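Flolemano cup stacking, data collection meeting
Saturday, March 13, 2021

Lingyun Feng opened with the count: 168 cup episodes saved, and the group was thrilled. Target stays at 100 more by May.

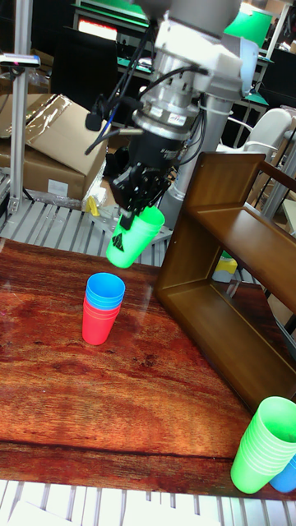 Who labels the new episodes?
Lingyun will, using the Praltenari sheet.

Green cup grasps came up next. Everyone loved the idea of more tilted grips, so 60 of the new episodes will go to those, with the shelf left where it is!
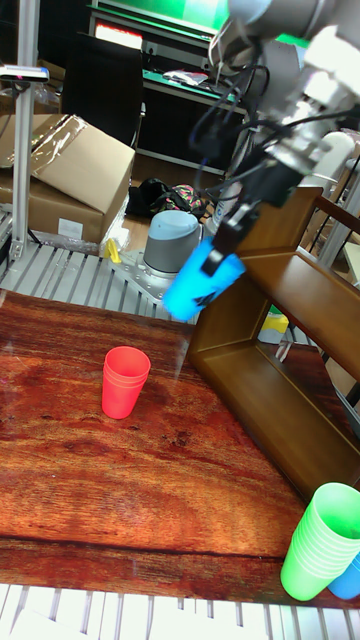
Do failed grasps get kept?
Failed grasps stay in, tagged separately from the good ones.

Action: Shen to back up both drives. Clarkeck format moved to next meeting.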